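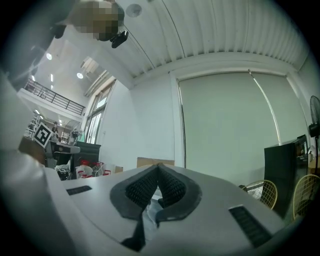

Decken aus Wellprofil reinigen und Leitungen an der Decke ordnen

Gerippte Decken sind pflegeleicht, solange der Staub trocken bleibt. Sobald sich Fett oder Feuchtigkeit in den Rillen absetzt, steigt der Aufwand deutlich. Die folgenden Hinweise gelten für weiß beschichtete Profildecken in Werkstätten, Hobbyräumen und offenen Küchen.

Vorbereitung

Arbeitsfläche unter dem Reinigungsabschnitt freiräumen und mit Folie abdecken. Was nicht wegzuräumen ist, wird ebenfalls abgedeckt. Leuchten spannungsfrei schalten und abkühlen lassen. Schutzbrille tragen, bei älterem Staub zusätzlich eine Maske der Klasse FFP2.

Trockenreinigung

Immer in Längsrichtung der Rippen arbeiten. Wer quer wischt, drückt den Staub in die Vertiefungen und hat ihn beim nächsten Durchgang wieder vor sich. Geeignet ist ein Staubsauger mit weicher Rundbürste und Teleskoprohr. Bei eng stehenden Rippen kommt die breite Bodendüse nicht bis auf den Grund, die schmale Bürste schon. Beginn an der höchsten Stelle, Ende am Wandanschluss. Dort sammelt sich erfahrungsgemäß am meisten, deshalb zum Schluss mit der Fugendüse nachziehen.

Feuchtreinigung

Nur bei sichtbaren Flecken. Lauwarmes Wasser mit einem Spritzer neutralem Spülmittel, Mikrofasertuch gut ausgewrungen. Keine Scheuermilch, keine Stahlwolle, kein Lösemittel auf lackierten Oberflächen. Fettfilm über einer Kochstelle löst sich mit Sodalösung, vorher an verdeckter Stelle testen — manche Beschichtungen werden matt. Mit klarem Wasser nachwischen und trockenreiben, sonst bleiben Laufspuren.

Runde Deckenelemente

Rauchmelder und Deckenlautsprecher sehen sich aus der Entfernung ähnlich, werden aber verschieden behandelt. Vor der Reinigung also nachsehen, was montiert ist.

Rauchmelder: außen absaugen, Öffnungen mit weichem Pinsel freihalten, kein Wasser, kein Reinigungsspray. Danach Prüftaste drücken. Gehäuse niemals überstreichen.

Lautsprecher: Gitter nur trocken abbürsten, geringe Saugleistung einstellen. Die Membran darf nicht angesaugt werden.

Dünne Leitungen

Leitungen, die schräg über die Decke laufen, sind elektrisch kein Mangel, behindern aber jede Reinigung. Wer sie neu verlegt, führt sie parallel zu den Rippen bis zur Wand und erst dort nach unten. Befestigt wird am Rippenrücken, nicht in der Vertiefung. Klebesockel halten nur auf entfettetem Untergrund und werden erst nach 2 Stunden belastet. Leitungen nicht straff ziehen. Arbeiten an Netzleitungen gehören in die Hand einer Elektrofachkraft.

Räume mit Galerie

Wo ein Raum in einen höheren Bereich mit Galerie übergeht, wird der obere Teil zuerst gereinigt. Staub von der Brüstung fällt sonst auf den fertigen Abschnitt. Niemals von der Galerie aus über das Geländer hinweg arbeiten. Für den hohen Teil eine Teleskopstange oder ein Rollgerüst verwenden, eine Anlegeleiter an der Galeriekante ist unzulässig unsicher.

Intervalle

Hobbyraum: zweimal im Jahr trocken.
Werkstatt mit Holzbearbeitung: monatlich trocken, Wandanschluss öfter.
Offene Küche: vierteljährlich trocken, Kochbereich zusätzlich feucht.

Nachtrag vom 6. März

Idris Griffiths fragt, ob sich Druckluft eignet. In geschlossenen Räumen nein. Der Staub verteilt sich in der Luft und liegt am nächsten Tag auf allen waagerechten Flächen.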